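The Second Life of the Office Computer

8/7/22

Most office computers are retired long before they stop working. A lease runs out, a department moves, a new operating system refuses to install, and a tower that did its job perfectly well on Friday is sitting in a hallway with a sticker on it. What happens next depends a great deal on where the hallway is.

In Anwood, a former mill town with one high school and two traffic lights, many of them end up in a brick building that used to sell carpet. The sign over the door says Cilline. The company takes in old desktops from offices, clinics and schools, wipes the drives, fixes what can be fixed and sells the machines at prices a family can manage. Last February it moved 400 of them, its best month since opening.

The work is not complicated, but there is a lot of it. Every machine that comes through the door gets the same treatment. The drive comes out first and goes to a locked cage, where it is erased or shredded, depending on what the previous owner asked for. Then the case is opened and the dust is blown out. Dust is the main enemy. A tower that has spent years on a carpeted floor can hold enough of it to choke the fans completely, and a computer that people called slow or broken may only have been overheating.
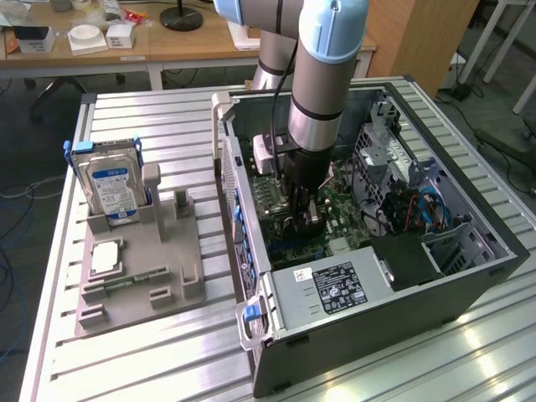 After cleaning comes memory, the cheapest improvement anyone can make to an older computer. Plenty of office machines were bought with the smallest amount on offer and never given any more. Adding a second stick takes a minute or two. Swapping the spinning hard drive for a solid-state one takes a little longer and makes a bigger difference. Put the two together and a computer that needed several minutes to start in the morning will be ready before the coffee is poured.

None of this is news to people who build their own machines. It is news to nearly everyone else. For years the advice from stores was that a computer had a fixed life, like milk, and that repairs were money thrown after a lost cause. With laptops that was sometimes true, as batteries were glued in and memory was soldered to the board. Desktops were always different. The standard tower opens with a couple of screws or a latch, and the parts inside were meant to come out again.

What it costs

Cilline sells a basic desktop with a keyboard and mouse for $77. A monitor is extra. The price has not changed in two years, even while the cost of solid-state drives went up and down, and the company says it would rather shrink its margin than raise the number people have come to know.

A buyer gets a 10-day return period and a one-year guarantee on parts. Returns are low. The most common complaint is about wireless service, and it has a simple cause: many office towers never had a wireless card, having spent their lives plugged into a wall. Cilline now puts a small adapter in every box.

The customers are a mixed group. Parents come in before school starts. Retirees come in when a bank closes a branch and they have to do their business online. Small shops buy machines to run a cash register or print labels, jobs that need very little power. A church in Altton bought enough to fill its basement and runs typing classes there in the evening.

Where the machines come from

Supply is the harder side of the business. Large companies often sign contracts that send retired equipment straight to a shredder, drives and all, as the easiest way to be sure that no data gets out. The metals are recovered and the rest is ground up. From a security point of view it is tidy. From any other point of view it is wasteful, as much of the energy a desktop will ever use is spent in making it. 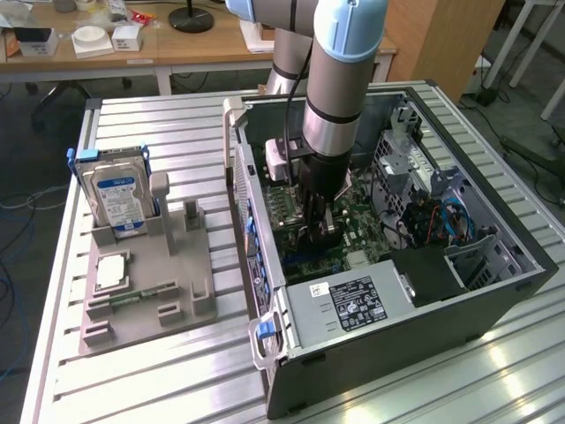
The Ríos agreement

The best source so far has been the Ríos school district, an hour south. It replaces a third of its classroom computers each summer, and for a long time it paid to have the old ones hauled away. Under an agreement signed two years ago, the district gives them to Cilline at no charge. In return, every family in the district that asks can have one for half price.

The pickup takes place in a single day. A truck leaves Anwood before sunrise with 24 empty pallets and comes home full. The towers are stacked four high and wrapped in plastic, and for the next several weeks they fill most of the old showroom, with a narrow path left down the middle so customers can reach the counter.

Altton's schools have asked for the same terms. The trouble is space. The carpet building has a dry upper floor, but the freight elevator has been out of service since before Cilline moved in, and a full pallet of computers cannot be carried up the stairs. Repair quotes have come in higher than the company would like. For now the Altton machines are waiting in a school gym storage room, and the district wants the room back by the start of basketball season.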